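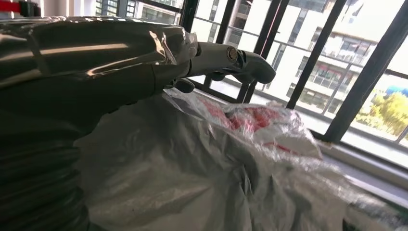

Section 4: Setting Up Your Brunness Water Flosser

Welcome to the fun part! By now you've unpacked everything and charged the handle (see Section 3 if the light on the base is still blinking), so it's time to put the pieces together and take your flosser for its first run. Set aside 15 minutes the first time. After that the whole routine takes less time than brushing, and your gums will feel wonderfully clean.

4.1 Before you start

Have these within reach:
- the handle
- the water tank with its blue lid
- one standard tip (the clear one with the colored ring)
- lukewarm tap water
- a towel, for the first few tries at least!

CAUTION: Unplug the charging base before you fill the tank. Never use the handle while it is sitting on the base.

CAUTION: If you have had a tooth pulled, an implant placed or gum surgery in the past few weeks, check with your dentist before using the flosser at any setting.

4.2 Filling and attaching the tank

1. Turn the tank upside down and twist the lid to the left until it comes free.
2. Rinse the tank and pour the water out.
3. Fill to the upper line. The tank holds 200 ml, enough for one full cleaning with a bit left over.
4. Put the lid back on and twist right until you feel it stop.
5. Slide the tank up into the handle. You'll hear two clicks, one from each side. If you hear only one, pull the tank out and try again.

NOTE: Lukewarm water is much kinder to sensitive teeth than cold. Don't go above 85 °F for your first week, and never use hot water, which can warp the seal.

NOTE: You can add a capful of alcohol-free mouthwash to the tank. Run plain water through afterward (see 4.6). Don't add salt, baking soda or essential oils.

4.3 Fitting the tip

1. Check that the handle is switched off.
2. Push the tip straight down into the opening on top until the colored ring sits flush.
3. Tug it gently. It should stay put.
4. To take it out, press the round release button and pull straight up.

Each colored ring marks a different tip, so everyone in the house can have their own. The Pesmont tip (green ring, soft rubber end) is made for use around crowns and bridges. The Uremow tip (yellow ring, small brush) is for braces, and it does a terrific job of getting behind the wires. Both fit in exactly the same way.

4.4 Choosing a pressure

The handle has 7 pressure levels. Press the plus button to go up and the minus button to go down. The small lights on the front show where you are.

Levels 1 and 2: new users, tender gums, children over six with an adult helping
Levels 3 to 5: everyday cleaning
Levels 6 and 7: experienced users with healthy gums

Start on level 1, even if you've used another flosser before. Stay there for three or four days and then move up one level at a time. A little bleeding is common in the first week. If it goes on for longer than two weeks, or if anything hurts, stop and see your dentist.

4.5 Your first cleaning

1. Lean well over the sink.
2. Put the tip in your mouth and close your lips lightly around it, leaving a small gap so water can run out.
3. Now press the power button. (Tip in first, power second! Your mirror will thank you.)
4. Start at the back on one side. Point the tip straight at the gum line and glide slowly along, pausing for a second between teeth.
5. Do the outside of the upper teeth, then the inside. Repeat for the lower teeth.
6. Switch off before taking the tip out of your mouth.

The handle pauses briefly every 30 seconds to let you know it's time to change areas, and shuts off by itself after two minutes.

Tip from our dental hygienist, Hrefna Dalsgaard: "Floss with water before you brush. The toothpaste then gets into all those places you've just cleared out."

4.6 After each use

1. Empty the tank.
2. Run the handle for five seconds with the tank empty.
3. Remove the tip, rinse it and stand it in the holder.
4. Wipe the handle dry and leave the tank lid open overnight.

CAUTION: Do not put the handle in the dishwasher or under running water with the charging cover open. The tank and lid are safe on the top rack; tips are hand wash only.

Replace tips every three months. For replacement part numbers, turn to page 86. Descaling is covered in Section 5.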